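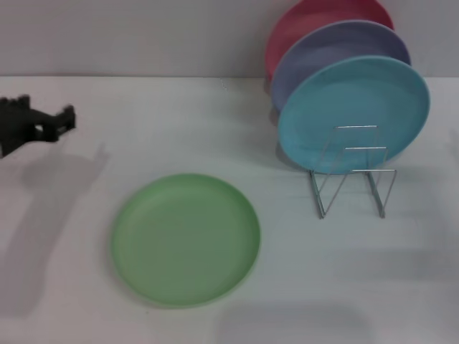 Visit report: Cleder pressing and mastering open day, August

The Cleder plant opens to outside visitors once a year. Registration was at 9:30 a.m. in the front office. Visitors were split into two groups, and I was in the second, led by Frauke Kleinschmidt, who runs the cutting room. The notes below follow the order of the tour and leave out the introductory talk, which repeated the handout.

Cutting room

Lacquers are cut on a single lathe. The room is kept at a steady temperature through the day, and the door stays shut during a cut, so we listened to the session from the corridor over a pair of monitors. The job was side A of a 12-inch single by Quezada, a dance-pop duo with a guest vocal on the title track. The label had supplied two masters: the streaming version, heavily limited, and a separate vinyl version with more headroom and the low end summed to mono.

Kleinschmidt played the same chorus from both. The streaming master was louder on the monitors until the levels were matched, after which the snare on the vinyl master had noticeably more attack. She would have cut the first one several decibels lower to keep the sibilance under control. Most pop labels now send a vinyl master without being asked. A few still send one file for everything, and the cutting engineer has to work with a de-esser and a high-frequency limiter.

Side length came up several times. At 45 rpm a pop single fits on a 12-inch side with room to spare, and the grooves can be spaced wide. Albums are the problem. Deluxe editions are sequenced for streaming, where extra tracks cost nothing, and then have to be spread over two discs or trimmed.

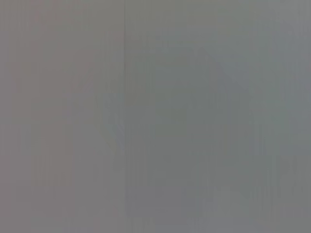 Close view, two tones of gray.

Plating and pressing

Plating was explained by Gaurav Tomar. The lacquer is cleaned, silvered and put in a nickel bath. The metal part pulled from it is the father, a negative. From that comes the mother, which is playable, and from the mother come the stampers. For short runs Cleder skips the mother and presses straight from the father, which saves time but leaves nothing to fall back on if the part is damaged. Tomar advises against this for any title that might chart, as a repress would need a new cut.

The press hall was running a repress for Damitz, order 2687. Cycle time was given as 40 seconds on black compound. Colored compound runs slower and has a higher reject rate, particularly on splatter patterns. Labels order it anyway, because fans buy more than one variant and each copy counts as a sale. I asked whether variants had changed the way the hall is scheduled. They have. Black is run first, then the light colors, and the extruder is purged between each. A release with several variants can tie up one press for most of a week even when the total quantity is modest.

Release dates cause more trouble than quantities. All formats are supposed to land on the same day so that first-week sales are counted together. If test pressings are rejected, the vinyl slips, and the label has to choose between holding the whole release and taking a second, smaller peak later on.

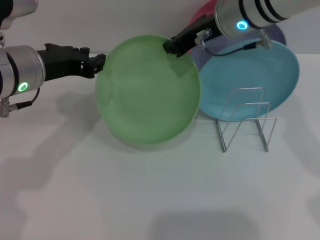 The second choice has become more common, according to Olga Salinas, who handles label accounts. Her customers used to treat a late vinyl date as a failure. Several now plan for it and announce the physical edition after the first single has had its run on radio.

Listening room

The last stop was quality control. One copy is pulled from the line at set intervals and played in full on a mid-priced turntable. Faith Mohamedi logs clicks by side and position. A click in the same place on two consecutive pulls points to the stamper, and the press is stopped. Random clicks are put down to dust or static and logged only. Non-fill, heard as a tearing noise usually in one channel, is handled by raising the mold temperature or lengthening the cycle.

We heard two tracks from a Brutel test pressing. Surface noise was low. There was some inner-groove distortion on the closing ballad, where the vocal is bright and close. Moving it earlier in the running order would have fixed most of that, but the sequence had been approved.

Practical points

The tour ended at 12:15 p.m. Ear protection is provided in the press hall. Photography is not permitted in the cutting room. Requests for next year go to Catalina Rivadeneira in the front office. The handout has a plating diagram with the labels for father and mother swapped; she has been told.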